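Automatisation et travail : ce que le geste devient quand on l'enregistre
Notes de cours, séance 4 – janvier
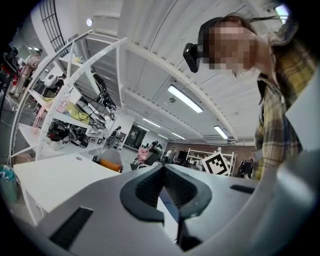 Genivaldo Siqueira

Je reprends là où nous nous étions arrêtés, c'est-à-dire au moment où l'une d'entre vous demandait, fort justement, qui apprend quoi à qui dans un atelier comme celui de Trotesau. La question mérite qu'on s'y attarde, et je vous demande pardon d'avance si je prends quelques détours, vous commencez à me connaître.

1. Le terrain

Chez Prolla, on préparait des commandes à la main : 418 références, des tables, des rayonnages, et des gens qui savaient où se trouvait chaque chose. Quand la direction a voulu confier une partie de la prise d'objets à des bras automatiques, elle a commencé par demander aux préparateurs de faire leur travail avec une pince tenue à la main, de façon à recueillir leurs gestes. Le programme a été baptisé Celero. Regardez la pince, avec sa mâchoire en V garnie de caoutchouc, et pensez à tout ce que des doigts font d'ordinaire sans elle. Ajoutez l'appareil sanglé sur la tête, et vous aurez une idée de ce que signifie une journée de travail ainsi équipée.

2. Ce que disent les personnes

J'ai mené 35 entretiens, certains très courts, d'autres qui ont débordé sur la pause de midi (les meilleurs, évidemment !). Trois thèmes reviennent.

La lenteur, d'abord. Un geste que l'on faisait sans y penser redevient difficile, et les anciens le vivent parfois comme une humiliation. Une préparatrice m'a dit : « J'ai l'impression de réapprendre à tenir ma fourchette. »

La fierté, ensuite, et je ne m'y attendais pas autant. Être choisi pour montrer, c'est voir son savoir-faire enfin reconnu. Plusieurs ont découvert en expliquant leur geste qu'ils en avaient un bien à eux.

L'inquiétude, enfin – à qui appartient ce que l'on a montré ? L'accord signé sur place prévoit une prime pour 1140 démonstrations validées, mais il reste muet sur l'usage des enregistrements une fois la personne partie de l'entreprise.

3. Un peu de vocabulaire

Nous distinguerons le travail prescrit, celui de la fiche de poste, et le travail réel, avec ses astuces et ses rattrapages. La grille Ostapchuk, que vous avez reçue à la séance 2, ajoute une troisième colonne : le travail montré. On ne travaille pas tout à fait de la même manière quand on sait que le geste servira de modèle. On s'applique, on ralentit, on évite le petit raccourci dont on n'est pas sûr qu'il soit permis. Or c'est souvent dans ce raccourci que loge le métier.

Pour la prochaine fois

Choisissez un geste professionnel que vous connaissez bien (servir, coudre, ranger, peu importe) et décrivez-le en 30 lignes, dans les trois colonnes de la grille. Apportez deux exemplaires, nous les échangerons entre voisins. Ceux qui n'ont plus la grille la trouveront à l'entrée de la salle, dans la chemise verte.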